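How to Write a Movie Review When You Didn't Like the Movie (and Didn't Hate It Either)

By Bit-na Shim

Raves write themselves. Pans write themselves and then ask for seconds. The review that will keep you up past midnight is the one for a movie that was fine, and most movies are fine. If you plan to do this more than twice a year you need a method for fine. Mine follows. It was put together over 11 years of sitting in the aisle seat at the Cusov, a two-screen theater where the heat works on alternate nights.

Step 1. Take notes, but fewer than you want to

Bring a small pad and a pen that doesn't click. Write down only what you won't remember: a line of dialogue, a shot, the point where you first thought about dinner. I once filled 13 pages during a submarine picture and came home with no idea who had been steering.

Don't use your phone. The people behind you paid too.

Step 2. Write the one-sentence verdict before you look anything up

Do it in the car, on the bus, on the back of the ticket. "Handsome, slow, and I'd already forgotten the brother." It doesn't have to be good and it won't run. You want a record of what you thought before you found out that everyone at the festival wept.

Step 3. Find the scene

Every so-so movie has one scene where you can see the whole thing working, or failing to. Find it and build the review around it. Take "The Jondness Ledger," a costume thriller set in 1691 that I reviewed last October. Two hours of candles. In the middle, a clerk copies out a false entry while his employer eats a pear, and for as long as the pear lasts it's a terrific movie. I gave that scene two paragraphs and the rest of the plot three sentences, which was generous to the plot.

If you can't find a scene, look for a performance. If you can't find a performance, look at the edges: the music, the extras, a staircase the director obviously fell in love with.

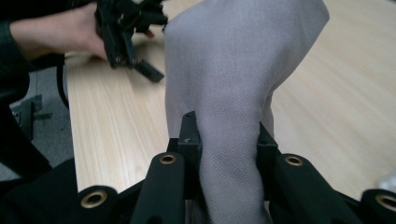
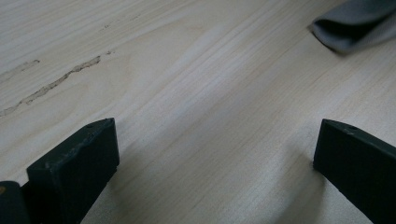
Step 4. Summarize like you're double-parked

Readers need the setup, and they need it fast. Who wants what, and what's in the way. Stop at the end of the first act. If the trailer gives away the second act, that's the trailer's problem and you can stay out of it.

A test I like: read your summary aloud to someone doing the dishes. When they turn the water back on, cut everything after that.

Step 5. Throw out the mushy words

Search your draft for these and delete them on sight: compelling, gritty, stunning, uneven, visceral, "a love letter to." I'm especially fond of "uneven," having used it in nearly every review of my first year. It means you liked some parts. Say which parts.

Same goes for comparisons. One other movie per review is plenty. Two if they're both ones your reader might have seen. My old editor, Rostislav Oravec, used to write "show-off" in the margin next to the third, and he pressed hard enough to go through the paper.

Step 6. Argue with yourself once

Somewhere around the two-thirds mark, give the other side a fair turn. When I covered "Shearer," the sheep-station drama, I thought the silences were padding. The couple next to me were leaning forward the whole time. That went in the review. I still thought the silences were padding.

Step 7. Leave

Your last paragraph should not tell people whether to run or walk to the theater. They'll drive. End on a detail, or on the thing you can't settle about the movie, and then quit typing. If you've written a sentence that begins "Ultimately," you were finished a sentence ago.

A word on stars

Your outlet will probably want them. Pick the number last, and don't use half stars until you've run out of excuses. A reader of mine wrote in to complain that the Tilus brothers' last three comedies all got two and a half. I went back and checked, and she was right, and I couldn't tell you which was which.

Length

Aim for 600 words. If it's going long, the summary is the fat part - it's always the summary. Go back to Step 4 and find somebody with dishes.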